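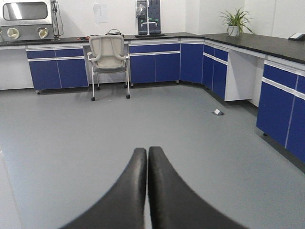

3.2 Setting and meal service

The study site was the Friday supper at Tosov, a community dining room in the Clududley neighborhood. Guests are seated at tables and served by a volunteer crew. There is no charge and no sign-in sheet. Doors open at 5 p.m. and the last plates go out at 6:45.

We chose Tosov over the two other suppers in the district for a practical reason: it already kept a plate count. Each server drops a token in a jar for every main dish carried out of the kitchen, and the shift lead, Ronaldo Pascual, writes the total in a notebook at closing. Over the 11 Fridays of the study the notebook shows 1,070 plates. Second helpings are in that total, so it should be read as meals served and not as people fed.

3.3 Interviews

We interviewed 7 guests and 11 servers. Guests were approached after dessert, never while eating, and were told that saying no would not affect their place at the table. Interviews took place in the side hall and most ended before the dishes were done. Two guests asked to be interviewed together, and we treated their answers as a single transcript.

Servers were asked how they had come to the work, how long they had stayed, and what they talked about with guests. Several came first with a church or school group and returned later on their own. The Trasholm questionnaire used in earlier work (Cortés) was too long for this setting — we kept its section on welcome and dropped the rest.

3.4 Layout of rooms

Room layout came up in the server interviews more than we had expected, mostly in remarks about how far plates had to be carried and where guests could leave a bag or stroller. Figure 2 shows a room with open floor in the middle and counters along the back and right side.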